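I'd been promising to get over to the Jeltley shared workshop all summer, and in August I finally did it. It's 45 minutes on the bus from Hulline, plus a walk past the tile yard, and I arrived far too warm and clutching a bag of custard tarts from Barros (recommended, get the ones at the back).

Tiago Cunha let me in. He's been building a two-armed robot table there with Panagiotis Nikolaidis since the spring, and I've been nosy about it ever since he posted the first wobbly clip on the members' page. They pay for their floor space by the month like everyone else, and I got a proper look at the other benches on the way through – a half-finished harpsichord, a very loud bandsaw, and somebody's kayak that I had to duck under.

The table itself is simpler than I'd imagined. Panagiotis said the arms swallowed most of the money and the frame came to 519 all in, including a batch of brackets they ordered in the wrong size and had to send back. He still sounds cross about the postage. 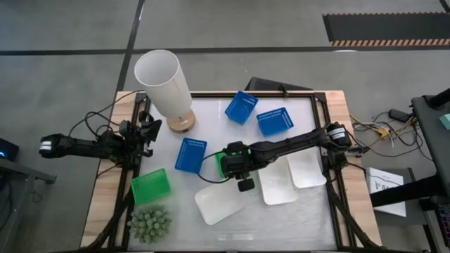 Tidying up is the job they've set themselves, and they want the arms to do it slowly and without dropping things. Tiago drives them by hand for a while, saves the runs, then trains on the lot overnight and sees what comes out in the morning. They had 3,907 runs saved when I visited, which sounded enormous to me and apparently isn't. The baskets are Panagiotis's favourite thing to practise on, blue ones and a green one with holes in the sides, and he says a fingertip can snag in a hole just when you think you've got a clean grip. The white trays are Tiago's department. They're flat and a bit mean to pick up, and he's filed down two sets of fingertips trying to get under the rim!

I had a go at driving, of course. My first attempt was dreadful, my second was only poor, and by the fourth I'd stopped holding my breath. You do get a feel for it, though my shoulders ached all evening.

We had the tarts in the kitchen afterwards and argued about cable ties versus Velcro. Tiago wants to move everything onto a Stinberg trolley so they can wheel the computer out of the way, and Panagiotis wants to spend the next 300 on a better power supply first. I'm with Panagiotis. They've said I can come back in the autumn for another turn, so I've already looked up the bus times.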